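Search this site
Go

Belts, bins and flanges
October
by Fanni Bodnár

Quick one, lunch is short. Still on the small parts line, still learning which bits go where. Black flange fittings this month. Little hub in the middle with the thread in it, flat base, a hole either side. I like them more than I expected to. 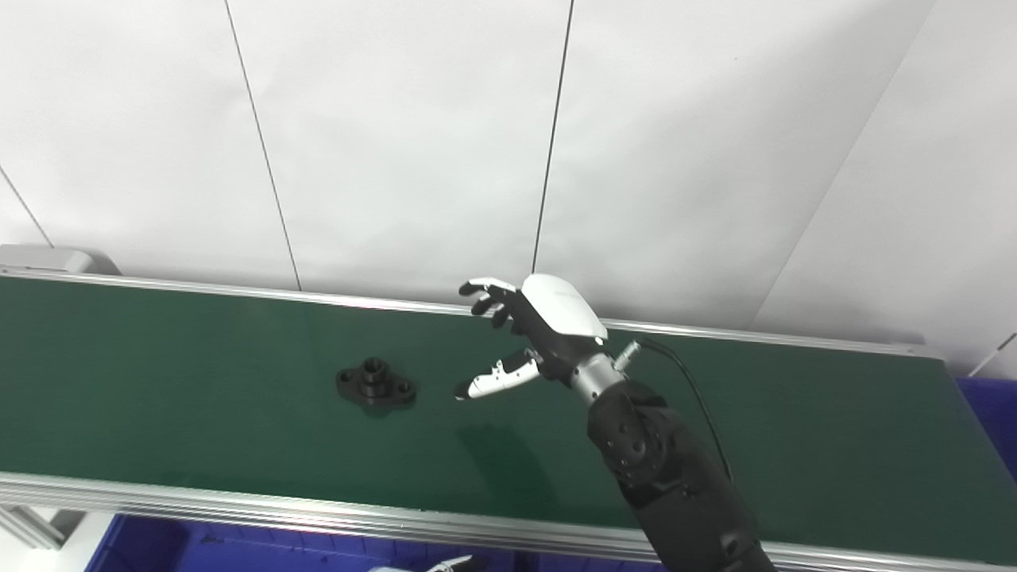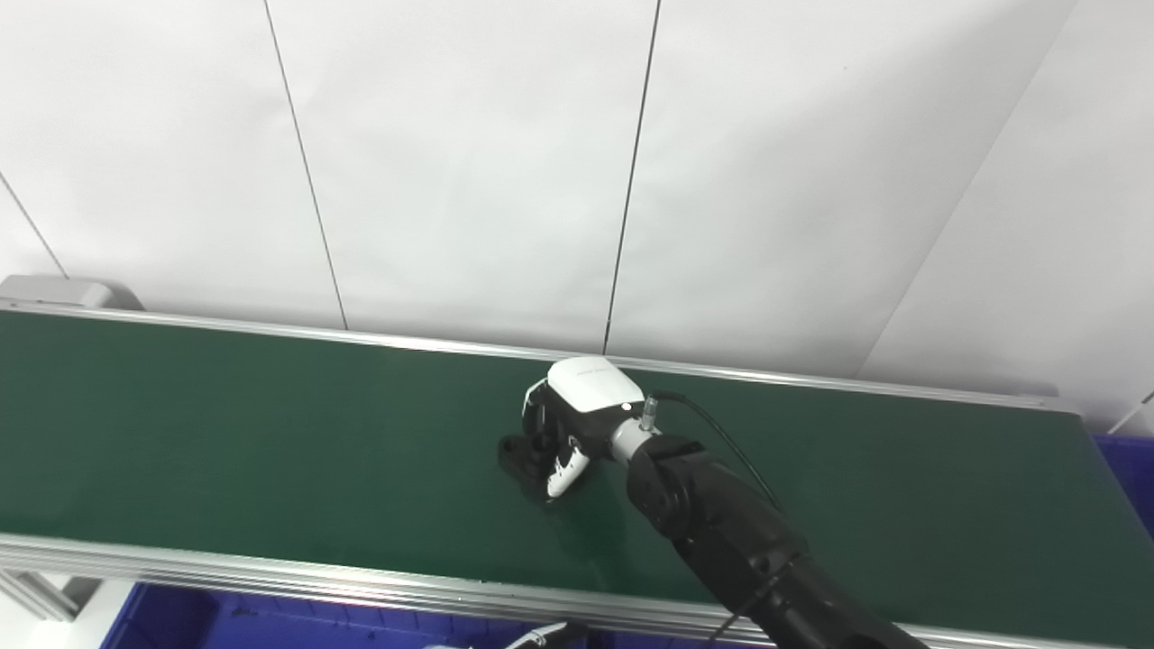
So, the green belt. I've got opinions now. Dark green is good for finding a dropped screw and terrible for black parts after four in the afternoon, my eyes just slide right off them. Asked about a lighter belt. Got told maybe next year. Fine.

Also wiped down the side rails end to end on my own time, becuase they get a gray film and it comes off on your sleeves. Dish soap, warm water, old T-shirt. Do NOT use the orange stuff from under the sink - it leaves streaks and then you do it all over again. Ask me how I know.

Bins. Blue ones, stackable, ribs inside. Small parts get stuck in the ribs. I've started putting a folded piece of cardboard in the bottom and it helps a lot, except the cardboard goes missing. Every time. If you're on the late shift and you're reading this, please leave my cardboard.

Flanges go in 34 to a bin. The old sheet from Bognár says 30 and somebody taped it back up, so there was a mixup with 2 bins that went out short. Sorted now. New sheet is on the door, bigger letters.

Other stuff - my good gloves split at the thumb, trying the Skiten ones next. Thin, a bit grippy, kind of sweaty. Will report back when I've had them on for a full weeek.

Ok, bell. More soon.

Recent posts
Gumton or Gindum: which bin labels stay stuck
My sleeves, a sad story
Packed lunches for people with no microwave
Shoes again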